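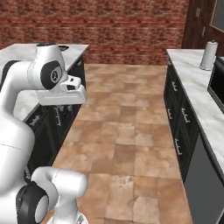 Kitchen Operations Trainer (robot cell), Hukside Catering

Location: Fesisow site, Nowakowski Street entrance
Hours: Full time, day shift, 2 weekends a month
Reports to: Barbara Szczepańska, Kitchen Manager
Posted: December 2023

Hukside cooks and packs meals for schools, clinics and a handful of offices. Our prep kitchen at Fesisow sends out 1000 meals on a normal day and employs 20 people. We are bringing robot arms onto the counters for fetching, placing and clearing. Every layout is tried in simulation before anything is bolted down in the real kitchen, and we need someone from the kitchen side to own that step together with our engineer.

What changes for the staff

The arms will take over most of the repeated lifting and putting away. Cooking, tasting, portion checks and allergen control stay with the cooks. Two clearing positions are being closed, and both people holding them have been offered prep work at the same pay. Shift start times move from 5:30 to 6:00. Cooks will be expected to stop and restart an arm and to log faults, and they will be paid for the training hours.

What you will do

Review simulated counter runs with Graça Vilela, our automation engineer, and tell her where they don't match how the kitchen works. Reach over the counter, aisle width and where people stand at busy times are the usual points.

Write the work instructions for each station in plain language.

Train cooks in groups of no more than four.

Collect complaints and suggestions from each shift and bring them to the Monday meeting. You will have a say in whether a station goes live.

Work one shift a week on the line.

What we ask for

At least 2 years in a commercial kitchen. A current food safety certificate. Experience showing other people how to do a job. Comfortable with a computer; no programming needed. Experience with robots is welcome but we will teach you.

What we offer

Permanent contract after a three-month trial, meals on shift, 20 days of paid leave, and paid training at Brunetska, who supply our simulation software.

How to apply

Send a resume and a short note about a time a kitchen you worked in changed how it did something, and how that went for the crew. Address it to Macarena Cifuentes, Personnel, Hukside Catering. Internal applicants should also tell their shift lead. Interviews take place at Fesisow and include a walk through the kitchen and an hour at the simulator.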